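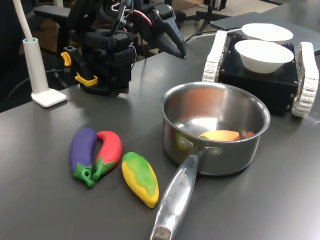
Where to see old pier postcards in Usbridge?

Primell
I will visit Usbridge in February for 3 days. My family had holidays there and I collect postcards of the pier. Is there a place which shows old ones?

Cavov
The library has a local history room upstairs. It keeps 273 postcards of the seafront, in boxes by street. Please write to them before, the room is open only on Thursday in winter. Copies are allowed, but for the large albums you must ask at the desk.

Sheehan
try the antique shop by the station, paid too much there but good stuff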